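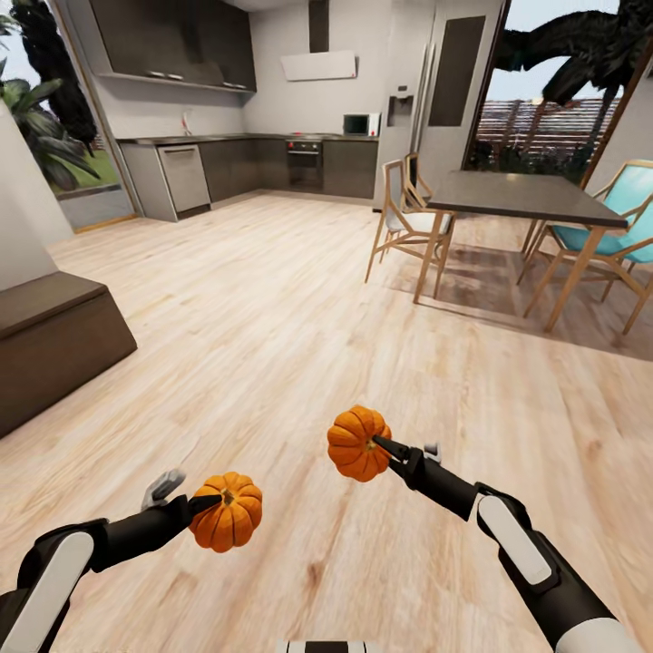
Put the visitors at the controls before you explain the controls, one reader wrote after the first version of this page, and leave the slides for the people who ask. The running order below has been changed to match. Another reader wanted the reset procedure written out in full, so it now has its own section.

Running a Simulated Household Robot Demo at an Open Day

Last updated 21 July 2024

These are the working instructions for the two-arm household demo used at the Cirkville open day. The robot and the house are both simulated. Scenes run in Sodon, and the operator drives the arms with a pair of Fomico hand controllers. The house scene is called Chu and contains a kitchen, a dining area, a living area with a fireplace, and some carpeted floor. If you use a different scene, the timings will change but the order of steps should hold.

The instructions assume you can already start Sodon, load a scene, and connect the controllers. They cover the setup in the room, the tasks, and handling a line of visitors.

What you need

One workstation with a second video output
One large display for the visitors, one small display for the operator
Fomico controllers, left and right, plus a charged spare pair
A stool without wheels
A floor mat or tape to mark the operator's position
A printed card for each task, large type, one side only
A wired keyboard for the staff member running resets

Do not put the keyboard on the visitor side of the table. At the spring session it was on the visitor side, and most of the unplanned restarts came from there.

Setup

1. Place the large display so that its lower edge is at chest height for a standing adult. Children watching from the front row can see it at this height and people in the back can see over them.

2. Put the operator's stool to one side of the display, angled inward. The operator looks at the small display. The visitors look at the large one. If both look at the same screen, the operator's head ends up in the way.

3. Start Sodon and load Chu. Loading takes 31 seconds on our workstation with the textures already cached. The first load after a reboot is slower, so do it before the doors open.

4. Set the large display to the head view and the small display to the head view with the two wrist views stacked beside it.

5. Connect the controllers and run the alignment routine. Hold both controllers level, elbows at your sides, until the arm outlines turn solid.

6. Open and close each gripper five times. If one of them lags, swap that controller for the spare now.

7. Turn off operating system notifications, screen locking, and automatic updates.

Save the session as a named preset once all this is done. Loading the preset restores the camera layout and the object positions, though alignment has to be repeated every time a new person sits down.

Explaining the views

Visitors will ask why the operator has extra pictures. A short answer is enough: the head view shows where the arms are in the room, and each wrist view shows what is between the fingers of one gripper. Switch the large display to a wrist view for a few seconds and let them look.
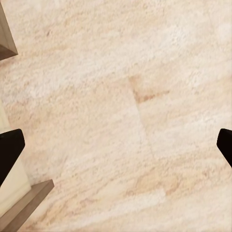

With the gripper over bare carpet there is almost nothing to judge distance by, and most people see the problem immediately. Ask someone in the line how far away the floor is. The guesses vary a good deal. Then lower the arm slowly and switch back to the head view before it makes contact.

Wrist views are useful for the last part of a grasp and poor for almost everything before that. Tell new operators to bring the arm in using the head view and glance at the wrist view when the object is close. Operators who stare at the wrist view from the start tend to sweep the arm past the object and then lose it.

Surfaces with strong detail, such as the wood floor planks, are easier to work over than the carpet. Keep carpeted areas out of the visitor tasks. Use them for the explanation only.

Task one: pumpkins

This is the first task for every visitor regardless of age. Two small orange pumpkins are placed on the floor of the open area between the kitchen and the dining table. The visitor picks up one in each hand and holds both up for a count of three.

Pumpkins work well as starter objects. They are round, so the approach angle matters less than it would with a box. The color also stands out against the oak floor from the back of the room.

Steps for the staff member:

1. Hand over the controllers and run alignment.

2. Ask the visitor to move one arm only. Let them wave it. Do not correct anything yet.

3. Ask for one pumpkin. The gripper should come down with the fingers on either side and close slowly.

4. Once the first one is lifted, ask for the second with the other arm. The first pumpkin is usually dropped at this point. Say beforehand that it does not matter.

5. Count to three out loud when both are up.

Allow four minutes per visitor including alignment. Someone who has not lifted either pumpkin after three minutes should be given the assisted grasp, which is toggled with the G key on our build. It widens the region in which the gripper will attach. Turn it off again for the next person.

Task two: the drawer

The drawer task is for visitors who finished the first task without help, or for a staff operator when the line is short. It uses the long dark media console in the living area. The basic version is to open a drawer fully without the gripper slipping off the edge of the front panel. 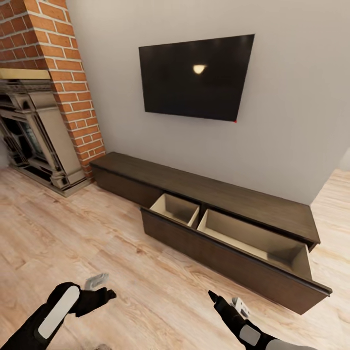 Pulling a drawer is harder to do with controllers than it looks from the line. The hand has to travel along the same axis as the drawer, and an untrained operator pulls in an arc, toward their own shoulder. In Sodon this shows up as rising contact force on one side and then a slip. Have the operator stand up for the pull. Moving from the feet keeps the hand straighter.

Common faults and what to do about them:

Drawer stops partway. The second arm is usually in the path of the front panel. Move it back and out to the side before pulling again.

Gripper closes on nothing. The hand is too high. Lower it and check the wrist view once.

Drawer bounces shut. Friction on the drawer joint is set too low. Our preset uses the Sodon default multiplied by 4, which holds a drawer wherever it is left.

Arm shakes while holding still. The controller is at the edge of its tracking area. Bring the operator one step back onto the mat.

The extended version adds small objects. The operator opens the drawers and then moves white items into or out of a compartment. It needs both arms and takes much longer, so reserve it for staff demonstrations at fixed times, announced on the board by the door.

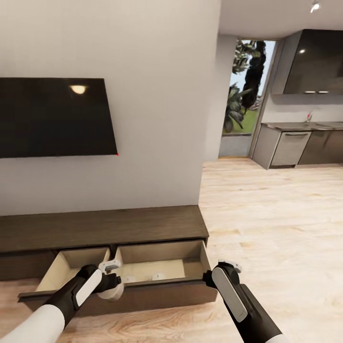
Media console, extended drawer task: both drawers open, two small white objects in the right-hand one.

During the extended version, narrate the choice of arm. Reaching across the body is legal in the simulator and often works, but the two arms can collide above a drawer, and recovery is slow. Our operators split the console down the middle and pass an object from one side to the other only when they have to.

Small light objects in a pale drawer are hard to see on the large display from more than a few rows back. Lower the brightness of the display slightly if the room lights allow it. Raising it makes this worse.

Resets

Reset between visitors even if nothing seems to have moved. A pumpkin that has rolled under the dining table will be found by the next person, who will then spend the whole turn trying to get it back.

Short reset: press R. Objects return to the preset positions and the arms go to rest. Use this between visitors on the same task.

Task change: press Shift and R, then choose the task from the list. The robot is moved to the new starting point. Wait for the arm outlines before handing over the controllers.

Full reset: close Chu and load it again. Do this at every break, and whenever an object has passed through a wall or the floor. Objects below the floor keep falling and the physics step gets slower until the scene is reloaded.

Alignment is lost on a task change and a full reset, but a short reset keeps it – provided the same person is still holding the controllers.

Timing and the line

With one station and task one only, we put 28 visitors through in a two-hour block. Adding task two lowers that considerably. Use numbered cards for the line and call two numbers ahead, so that the next person is already standing at the tape when the controllers are handed over.

Run a staff demonstration at the start of each block. People who have watched a complete grasp need less instruction, and the demonstration also warms up the station after a full reset.

Have the station idle on the head view with the arms at rest when there is no line. An automatic replay draws people in, but they assume it is a video and walk on when it ends.

Logging

Sodon records every episode by default. Turn this on deliberately or off deliberately, and say which it is on a sign next to the stool. Our log stores arm motion, gripper state, and object positions. It stores nothing about the visitor, and the numbered cards are not linked to it.

The log from our last full season holds 2,254 episodes, including short ones ended by a reset in the first few seconds. Filter these out before computing any success rate for the display board. We drop anything where neither gripper was closed.

Copy the log off the workstation the same evening. Folder names follow the block and station number, in that order.

Known problems

Left controller drifts after long use. Recharge or swap. Realigning helps for a minute or two only.

Large display goes black when the small one is unplugged. Reload the preset with both connected.

Assisted grasp stays on after a short reset. Check the indicator at the lower edge of the operator display before each turn. A fix is expected in the August build, and step 4 of the setup will be rewritten at the same time for the new camera menu.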